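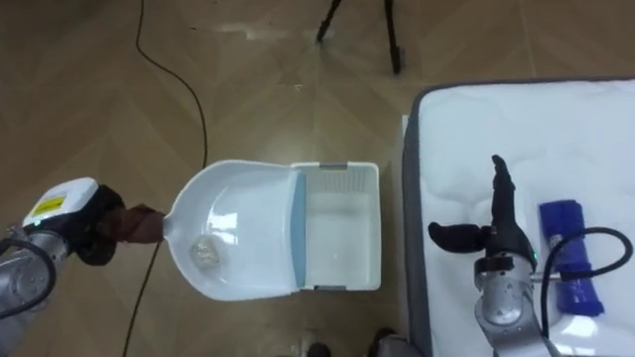

Figure 4. Scoop and slatted bin held level, with a crumpled bit of clear plastic in the scoop.

Section 4: Emptying and Cleaning Your Stodum Scoop-and-Bin

We know that most people would sooner skip this section and get on with the floor, and we quite understand. Still, a few minutes spent here will keep your Stodum tidy and pleasant to use, and it really is an easy little job once you have done it a time or two.

Before you begin, have a wastebasket close by, along with a soft cloth, a bowl of lukewarm water and a drop of ordinary dish soap. If you sweep a room every day, plan on emptying after each room. If you only pick up the odd wrapper or scrap, once a week is plenty.

1. Lift the scoop and bin together and keep them level, just above the floor, as in Figure 4. If your hands are damp or the handle feels slick, wrap a dry cloth snugly around the narrow end before you lift.

2. Look in the scoop first. Light things such as candy wrappers and thin plastic bags like to stay behind on the smooth surface, and they will float right back to the floor if you tip too quickly. Pick these out with your fingers and drop them in the wastebasket.

3. Carry the whole thing over to the wastebasket and tip it slowly, bin end down. Give the side a gentle tap or two with your palm — there is no need to bang it.

4. Check the slatted walls of the bin. Hair and lint catch between the slats, and an old soft toothbrush does a lovely job of coaxing them out.

5. Wipe the scoop with the damp cloth, working from the back toward the front lip, and then wipe the floor of the bin. Dry both with a clean part of the cloth.

6. Stand everything somewhere airy until it is fully dry before you put it away.

NOTE: The bin has open slats, so it is meant for dry litter only. Fine dust, flour and sand can sift through the walls. For those, use the scoop alone and empty it straight away.

CAUTION: Do not wash any part in the dishwasher, and keep the scoop away from stoves and heaters. Never use it to pick up hot ashes or broken glass.

CAUTION: On wood floors, lift the scoop between spots and set it down gently. Grit caught under the front lip can leave fine scratches — a quick wipe of the underside now and then will help a great deal.

Replacement bins may be ordered from our Fleratport parts counter under part number 147. Please have your proof of purchase handy when you write to us.

Storage and hanging are covered in Section 5.

Revised 2018-08-31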